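I have been learning the concertina for 14 months as a form of physiotherapy for my hands and I would like to report my findings. 1/

Background: I had surgery on both thumbs. My hand therapist, Olga Villalobos, asked if I had any hobbies that involved squeezing. I said no. She said would I like one. 2/

She meant putty. I want that on the record, as my neighbours have been asking who is responsible. 3/

♥ 557 ↻ 180

The instrument is a second-hand Pellegrini, bought from a man in Drundatthorpe who handed it over with what I took at the time for sadness. I have since revised this to relief. 4/

If you don't know the concertina, each button plays one note when you push and another when you pull. So the same finger, doing the same thing, gives you two different results depending on your mood. Olga says this is "excellent for coordination". 5/

My first tune was meant to be a slow air. It was slow. 6/

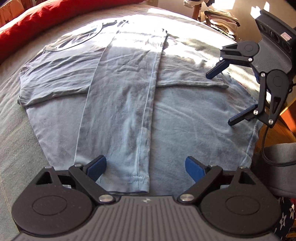
Ebere Eze
Retired piano tuner, beginner at everything else

Yes, I know. A piano tuner. I spent my working life being paid to notice when a note was a hair flat, and I now live full time with someone who plays like this, and it's me. 7/

Olga measures my grip at every appointment with a little dial you squeeze. It has gone up each time bar one, in April, when I'd had a cold and also a row with the car park machine. She wrote down "cold". 8/

In the interests of science I asked whether it was the concertina or just the passing of time. She said possibly both, and that she could hardly send me back to have the operation again without one. 9/

My sister-in-law Binta Akande thinks it's a spiritual matter. She has a book on the healing properties of reed instruments and has lent it to me twice. Chapter four says the low drone "speaks to the liver". I have played to my liver most evenings since and it's giving nothing away. 10/

♥ 1,368 ↻ 180

There is a group! It meets above the Wikska café on Friday nights and is called Squeeze & Ease. I did not name it and I did raise it under any other business. 11/

We are eight people, two with arthritis, one with a bad wrist from cricket, and Obinna Aliyu, who has nothing wrong with him and is very good. We've discussed what to do about this. 12/

Nneka Omoregie runs it. She used to teach brass in schools, so she can't be shocked. Her system is that we play the first eight bars, stop, shake our hands out, drink something, and then see who still wants to. 13/

The shaking out matters more than you'd think. I skipped it in week three to show off and couldn't open a jar until Sunday. 14/

Someone asked upthread if it hurts. A bit, in the left thumb, after 20 minutes. So I stop at 15. The kitchen timer goes off and there's a small cheer from next door. 15/

Someone else asked if they should get one for their dad. Ask whoever looks after his hands first, and ask whoever lives with him second. Loosen the strap one more hole than feels right. Buy him a cushion for his knee, as the corners dig in. 16/

Tonight, November 16, 2018, we gave our first public performance, to the people who'd come up the wrong stairs for the quiz. Two tunes and most of a third. Obinna was asked to play quietly and did his best. 17/

I came in a bar early and held my nerve, so for a short while it was everyone else who was wrong. 18/

Olga came. She stood at the back and watched my thumbs the whole way through, and afterwards said my left elbow was sticking out. 19/

She's booked me in for Tuesday. I'm to bring the putty. 20/20

♥ 3,294 ↻ 557 💬 180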